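Week 4 – Automation in cleaning and facility work

In the last lecture we spoke about warehouses. Today we stay with one workplace, the Floltness office building, where the contractor Grelura cleans the washrooms at night. Before the change there were 34 cleaners on the staff list. The number is the same now, but the work is divided in another way, and this is what I want you to look at.

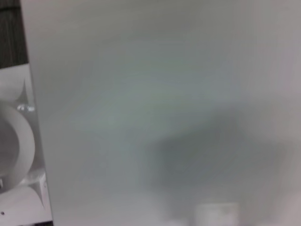 When a task is given to a machine, the first question for us is which part of the task is really given. In the contract the washroom was always one line: "clean and check". For the cleaners it was many small jobs, with different reach and different effort for the back. A glossy white rim with a metal fitting beside it is a good case to think about – the wide curve and the narrow place near the fitting do not ask for the same movement of the hand. Please keep this difference in mind when you read the Karagiannis report.

Three changes for the staff:
– The shift starts at a later hour, and some workers lost the evening allowance.
– Checking is now a paid task with its own training.
– Older workers bend less, but they walk more between floors.

For the tutorial: read section 3 of the report and write one page on who should decide the new division of labour.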